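How to Clean and Care for a Matte Black Tabletop
By Dela Ametepe

Matte black tops are easy on the eyes and hard to keep looking even. They show dust, crumbs, finger grease and every swipe of a dirty rag. The method in this guide is the one I use on a Mohmand table with the factory matte finish, and it works on most sealed dark surfaces. Raw wood and unsealed stone need something else.

What you need

2 microfiber cloths, one for washing and one for drying
A soft brush or hand vacuum
A bowl of lukewarm water
Plain dish soap
Grikness 1004 sponge, or any soft white sponge without a scouring side

Skip furniture polish, wax and anything sold as a shine restorer. They leave glossy patches that are harder to get off than the original dirt.

Before you start, look at the table under the light you normally use. Stand at one end and look along the top at a low angle. Grease shows as a dull gray bloom and scuffs show as short pale lines.

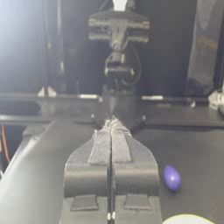 Move your head from side to side while you do it. A reflection will travel with you and a stain will stay put. If you find a spot you aren't sure of, put a bit of painter's tape beside it so you can find it again from above.

Step 1: Clear the top

Take off everything that lifts. On a table that gets mixed use, do food first. Breaded and fried things such as chicken nuggets leave oil under them even when the crumbs look dry. Check the bottoms of plates too. A plate with grease on its foot will print a ring on a dark top, and you will not see it until the plate is gone. Balls and other small items go in a bin so they don't roll back. 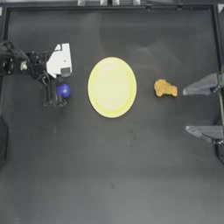

Step 2: Remove dry dirt

Brush or vacuum the whole surface before any water touches it. Grit dragged under a wet cloth is what makes most scuffs. Work from the back edge toward you, and run the brush along any raised rail at the edges.

Step 3: Wash

Put two drops of soap in the bowl. Wet the first cloth, wring it out hard, and wipe in long straight passes from one end to the other. Circles leave marks on matte finishes. For a stubborn smudge, use the damp sponge with light pressure and stop as soon as the mark lifts.

Heavy pieces with a wide foot can stay where they are for this part. Wipe up to the rim, then slide the folded edge of the cloth along it.

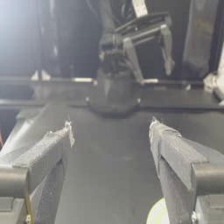
Broad round base with a flared rim, resting on the table.

Step 4: Dry

Dry right away with the second cloth, using the same straight passes. Air drying leaves mineral spots, and in a hard water area they can be worse than what you started with.

Look along the top again from the low angle. Uneven brightness from a lamp or window is normal on these finishes.
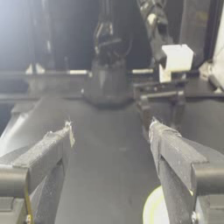
Dark matte top, lighter toward the left.

Marks that won't come off

Pale scuffs are often residue from whatever rubbed the surface. Try a clean pencil eraser, gently. I have used Trilline surface cleaner for old tape glue, tested in a corner first. Deep scratches won't clean out, and touch-up pens usually dry shinier than the table.

Wash once a week if people eat at the table, otherwise every two or three weeks.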